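Subject: Re: [pravonska-dev] Phantom octree cells in front of the hand during shelf approach
From: Elaheh Golestani
To: pravonska-dev
14 replies in thread | 5 shares

On Wednesday, Omid Sharifi wrote:

> We still get aborts on the last segment of the shelf approach. The planner
> accepts the goal, the arm gets near the front trim, and the replan rejects
> the path with a collision between the hand and the octree. When I dump the
> tree there are occupied cells in front of the palm where there should be
> free space. They move with the hand, more or less, but they trail it.
>
> I raised the self-filter padding. That removes most of the cells and also
> removes the near side of whatever we are trying to grasp, so the grasp
> scorer then complains that it has too few points. The threshold there is
> 3000 and I would prefer not to lower it.
>
> Is this the filter, the extrinsics, or the tree? I also see something
> similar from the wrist camera but have not looked closely.
>
> Omid

Omid,

It is the filter, but padding is the wrong knob. There are two separate faults and they add up.

First, timing. The self-filter takes the head cloud and masks out every point that falls inside the robot's collision geometry. To place that geometry it asks for joint states at the cloud's stamp. If that lookup fails, the fallback is the latest state available, and the fallback does not log above debug level. On Kourosh's recording the lookup failed on every cloud after the approach started. The joint state buffer had been shortened in the Zulldale config and the clouds arrive 223 ms behind the joints. So the mask sits where the arm is now and the points come from where the arm was. The leftover points are the trailing edge of the forearm and hand, and they get inserted as obstacles.

With the arm at rest the two positions agree, so none of the static tests catch it. In free space it hardly matters either, as the planner has room to go around. At the shelf there is no room. The hand is in among the products, some cans are upright and some are on their sides, and a few false cells next to a red can are enough to close the only approach.
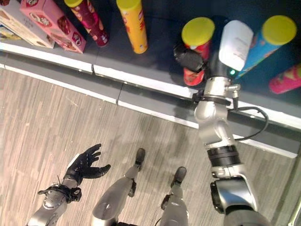 What happens to a false cell once it is in the tree? It stays occupied until enough rays pass through it to bring its value below the threshold, and rays blocked by the arm do not count toward that.

The last part is why the replan fails more often than the first plan. The arm is shading the same volume it has just polluted, so the head camera has no clear ray to clean it with. Backing the arm out clears the tree in a few frames, which matches your note from November that "a retry usually works".

Second, geometry. The collision model for the forearm and hand has no cabling in it. Anything outside the meshes is an obstacle as far as the filter is concerned, and a cable loop at the wrist is well outside. The planning group does not care about this and should not, but the filter does. I have added a filter-only shape list, separate from the planning shapes. It accepts capsules and boxes in any link frame. For the wrist I used one capsule on the outer side and left the palm side alone, so you keep the points on the object. Padding can go back to the default.

Please do not merge the filter shapes into the planning model. Zulmira tried this on the Sornetell branch and the arm then refused every goal between two adjacent items.

On the wrist camera: same filter node, different problem. The lookup there succeeds, but the mask is built from the hand at full link resolution only down to the first finger joint. Past that the node uses one box for all fingers, sized for the open hand. When the fingers curl, the box no longer covers the right pixels, and the housing above them is close enough to the lens that depth is not valid there in any case. The wrist view always contains some of the hand, so I would treat it as a fixed image-space mask plus a small moving part for the fingers, and skip the 3D test for the fixed region entirely.

A second consequence is that the wrist cloud is inserted whenever the camera is running, including when the arm is hanging or passing over the floor. In that position it sees carpet, caster wheels, chair bases and its own fingers. None of that is useful for a shelf pick, and the chairs get moved between runs, so you start the next approach with stale cells at knee height. 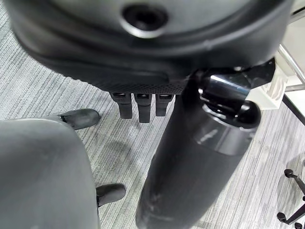
The gate I have in mind is simple. Insert the wrist cloud only if the optical axis points into the active workspace box, and drop it otherwise. The workspace box is already on the parameter server for the planner, so no new configuration is needed. Elin asked whether dropping clouds would make the arm blind to people walking past. That check runs in the Mousavi supervisor on its own sensor input and never reads the octree, so it is unaffected.

Changes on the branch self-filter-stamp:

- A failed stamp lookup now drops the cloud and logs a warning. There is no fallback to the latest state.
- The joint buffer length has a lower bound, checked at startup against the measured cloud delay.
- Filter-only shapes, as described above.
- The wrist gate, off by default until somebody else has run it.

Not done: the image-space mask for the wrist. I have a hand-drawn one that works for a single gripper mounting and should be generated from the model instead. Also not done is any decay on unobserved cells. I know it has been proposed twice. I am against it for the shelf, where the space behind the front row is unobserved nearly all the time and decay would mark it free.

Dropping clouds does lower the update rate of the tree – if you see the replan waiting on perception, send me the log with the filter node at debug level before changing any timeout. Kourosh's recording replays without aborts on the branch, but it is one recording and the arm speed is low throughout. I would like a run at normal speed before this goes to main.

Omid, can you check which buffer length your machine has loaded? The launch file and the Zulldale override disagree, and I can't tell from your dump which one won.

Elaheh

_______________________________________________
pravonska-dev mailing list
Copyright remains with the individual posters | Contact the list owner | Back to top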